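4.2 Recording a Demonstration with the Paired Hand Grippers

This section applies to the Breltano hand-held gripper set when used with the Liyanage recording software. Complete the mapping procedure in Section 4.1 before continuing. The set consists of 2 grippers, which are worn in and recorded together.

1. Place the objects for the task on the table within reach of both grippers. Items other than the task object may remain on the table.

2. Switch on the left gripper, then the right. Wait until both units are listed as Ready in the session window.

3. Close and open each gripper fully, two times. The width reading should return to 78 mm when the fingers are open.

4. Bring both grippers over the table and hold them still. Start the episode from the session window or with the foot switch.
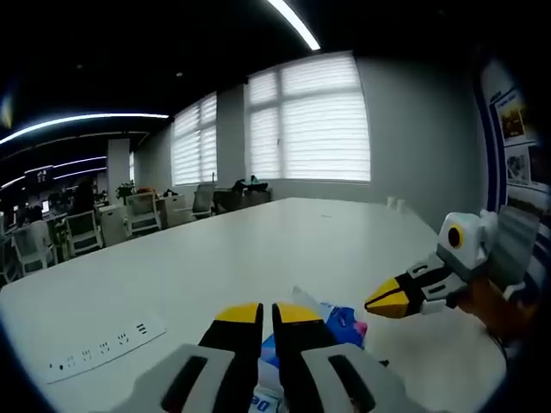 Figure 4-3. Soft plastic package between the fingers of one gripper, with the second gripper at right.

5. Approach the object at a steady speed. Close the fingers only after they are on either side of the part to be gripped.

6. Complete the task in one continuous motion where possible. If an object is dropped, do not pick it up by hand - end the episode and mark it Discard.

7. Return both grippers to the hold position and stop the episode.

NOTE: Soft packaging changes shape between episodes. Do not flatten or refold it to match the previous start position. Variation in the starting shape is wanted in the data.

CAUTION: Keep cables clear of the fingers. A cable caught during closing can damage the finger mount.

4.2.1 Tables with Several Objects

When more than one object is on the table, enter the name of the target object in the Task field before step 4. The name must match the object list for the site. Operators at Clurdale use the list maintained by Tahsin Talukder.

Clear plastic containers are difficult to track at close range. Approach them from the side, and pause briefly before closing the fingers.
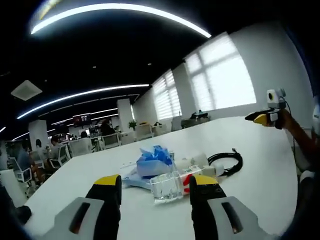

Can one operator record with a single gripper?
Single-gripper episodes are accepted if the session type is set to One Hand before the first episode. The type cannot be changed once a session is open.

4.2.2 Saving the Session

1. Select Close Session and wait for the upload to Inditero storage to finish.

2. Confirm that the episode count matches the operator log. A session with over 689 episodes is divided into 4 parts when it is saved.

3. Switch off both grippers and return them to the charging dock.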